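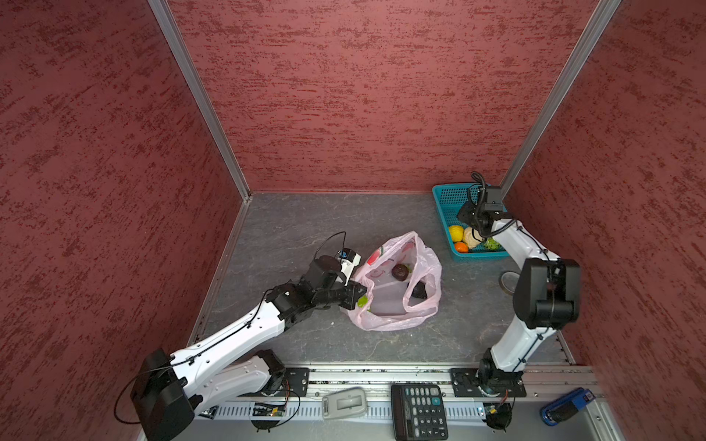

**Can a robot pack groceries?** Yep — slowly!

The Waltus kit from Bremero has two arms. Each one has a gripper, like a hand with just a couple of fingers. Small motors bend the joints. You get 13 of them, plus one spare.

Bags are hard. Thin plastic squishes and slides, so the arm has to pinch it just right. Baskets are easier — they keep thier shape.

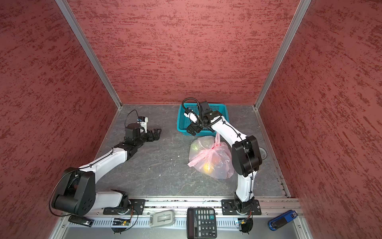
Then there's fruit. Squeeze a plum too much and, well. Juice. Go gentle.

Price: 700 dollars. Ages 7 and up, with a grownup for for the wiring.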